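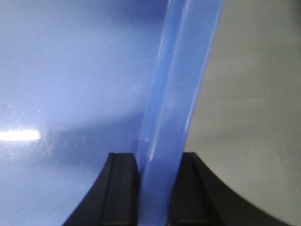 Fig. 1. Glossy blue plastic with a streak of glare and a few fine scratches.

Unit 6: Why Some Things Shine
Notes by Gráinne Buckley

Welcome back! Today is gloss, my favorite part of the whole course, and you already know more about it than you think. Every time you've tilted your phone to get a lamp out of the way, you've done the experiment.

Light hitting a surface splits up. Part of it bounces off the top at the same angle it came in. We call that specular reflection, and it makes highlights. The rest goes a little way in, gets scattered around by pigment, and comes back out in all directions. That second part is diffuse reflection, and it carries the color.

Look at the highlight in Fig. 1: it's white, and the plastic is blue. The bounce off the top never meets the pigment, so it keeps the color of the light. Metals break this rule – a gold ring gives you a gold highlight – and we'll spend all of Unit 7 on why (bring a spoon, any spoon!).

Roughness
A surface looks glossy when its bumps are small compared with the wavelength of light. Make the bumps bigger and the highlight spreads out and goes dim. Wet a matte pebble and the water fills in the bumps, so it shines and looks darker too. Try it at home, it's lovely.

Fine scratches are fun because they have a direction. Put a bare bulb over an old pan lid and the scratches seem to form rings around the reflection. They run every which way, but you only catch the ones lying at the right angle to you.

Angle
Almost everything gets shinier at a low angle. Lay a sheet of plain paper flat at eye level, look across it toward a window, and you'll see a soft sheen. Fresnel's equations (handout page 43) tell you how much light bounces at each angle. For ordinary plastic seen straight on, it's only a few percent.

For next time
Read the Keane chapter up to page 113 and skip the box on polarizers. Problems 2 and 5 are due in January, in the Dronthorpe room mailbox. Problem 5 is long, so start early!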